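Ticket: Replay drifts from recorded demonstration after clutch re-engage
Product: Lesholm Teleop, release 4
Component: Recorder / hand controller mapping
Scene package: Plakova living room, long table
Reported by: Hundthorpe site
Opened: Fri 5 February
Severity: Medium
Status: Resolved, fix pending in next release

Summary

Demonstrations recorded with the hand controller do not replay correctly if the operator used the clutch during the approach. The arm follows the recorded path up to the first clutch release. After the operator re-engages, the replayed gripper pose is offset from the pose the operator saw while recording. The offset stays the same until the next clutch event, then changes again.

Out of 199 demonstrations in the current set, 17 fail on replay. All of the failures contain at least one clutch event. Demonstrations without a clutch event replay clean.

Setup

Single arm on the dark pedestal at the end of the table. Two-axis stick disabled. Hand controller in position and orientation mode, motion scaling on. Task is pick and place: approach the green and red object from above, close the gripper, lift, move it toward the middle of the table, release. Object start poses are randomized by the scene package, including poses close to the table edge.

Steps to reproduce

Load the scene and reset the arm to home.
Start recording.
Move toward the object until the hand runs out of comfortable reach.
Release the clutch, bring the hand back, re-engage.
Finish the approach and close the gripper.
Stop recording. Replay with the same seed.

Expected: gripper arrives where it did during recording.
Actual: gripper arrives to one side. On poses near the table edge the fingers contact the table or miss the object.
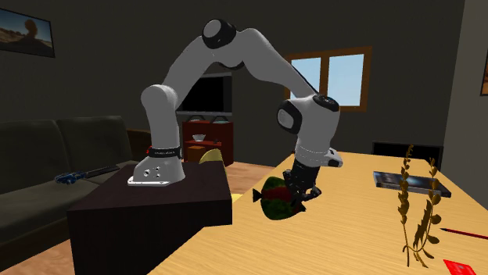 Edge poses account for most of the 17. Operators have to come in low and with the wrist turned there, and they run out of wrist range before they run out of arm. They clutch to get the rotation back. In the middle of the table they rarely need it, so the fault went unseen for the first part of the session.

Comment, support

Please confirm:
Is the seed stored in the episode header identical on replay?
Does the object start in the same pose on replay?
Is motion scaling set to the same value for recording and replay?
Does the fault appear with orientation mode turned off?

Comment, Hundthorpe site

Seed identical, checked in the header. Object start pose matches to the last stored digit. Scaling is the same, and replay should not be reading it anyway as far as we know. With orientation mode off we could not reproduce in four attempts. With it on, every attempt failed.

Also tried lowering the recording rate and closing the second view window. No change from either. Physics solver settings left at default throughout.

Comment, support

The orientation result narrows it down. Please do a recording with no object contact: move from home to a point above the far right corner of the table, clutch once on the way, rotate the wrist after re-engaging, stop. Leave the gripper open. Send the episode file and the log with mapping debug turned on. We want the contact solver out of this.

Comment, Hundthorpe site

Done. Files attached to the ticket. Replay misses the corner pose in the same way as before, so contact is ruled out. Position error is small at the moment of re-engage and grows as the wrist rotates. 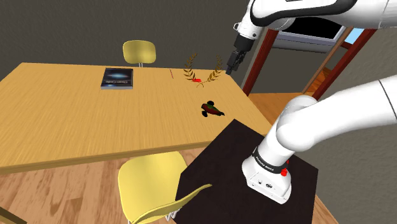
Gripper at the far right corner of the table, to the right of the gold wreath. Nothing in the fingers.

Log extract, mapping debug on:

clutch released, hold pose stored
clutch engaged, reference frame reset
orientation offset applied: controller side
recorder: write target (pre-offset)
recorder: write joint state
warning: target and joint state differ, tolerance exceeded
warning repeated, further messages suppressed

The warning does not show in the operator window at the normal log level. Please consider raising it. We would have stopped the session at the first one.

Comment, support

Cause found. On re-engage the mapping computes a new orientation offset and applies it to the controller pose before it goes to the arm. The recorder reads the target one stage earlier, so the offset never reaches the file. The live arm moves correctly and the operator has no sign of a problem. Replay sends the stored target and gets a different wrist orientation. The tool point sits well below the wrist, so the rotation error turns into a sideways error at the fingertips.

Joint states in the file are taken from the arm and are correct.

Workaround for new recordings: set recorder source to "arm command" in the Lesholm settings. Clutching is safe with that setting. File size goes up slightly.

For existing files: run the repair script in the tools folder with the joint state option. It rebuilds the target stream by forward kinematics. Gripper open and close commands are copied over unchanged.

Comment, Hundthorpe site

Repair script run on all 17. Fifteen replay correctly. The remaining two have dropped samples in the joint stream and the script refuses them. We will record those poses again instead of patching them.

Setting changed on both operator stations. Nearly all of the new edge poses recorded so far include a clutch event, and none has failed on replay. The Chmielewska group trains on this set and has been told to discard the earlier export.

Comment, support

Fix merged: recorder now reads after the offset stage by default. Target and joint state mismatch is raised to an operator-level warning, and recording pauses on it. Closing this ticket. Dropped samples in the joint stream are tracked separately; please attach the two rejected files there.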